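Speaker notes – Folding Furniture for Shared Halls
Danai Galanis, Hinedley Facilities Group
14/05/2024

1. Opening
Welcome the group and thank Bianchini for the use of the room. State the purpose: to agree on one type of stacking chair for all sites.

2. Current position
Each hall holds 40 chairs. Two models are in use, the Flornuvitz and the Ilateck, and they do not stack together. Replacement feet must be ordered separately for each.

3. What we ask of a new chair
Steel frame, wipe-clean seat, linking clips on both sides. Stacks of nine at most – higher stacks may not be moved by one person. Pause for questions on storage.

4. Delivery and checks
Chairs arrive in January. Sites should inspect the welds and feet on delivery and report faults within four days. Keep the packaging until the check is signed.

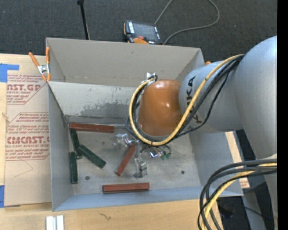

5. Decisions requested
Approval of the single model. Agreement on the disposal of old stock, with first refusal to local clubs. Written comments to Danai Galanis.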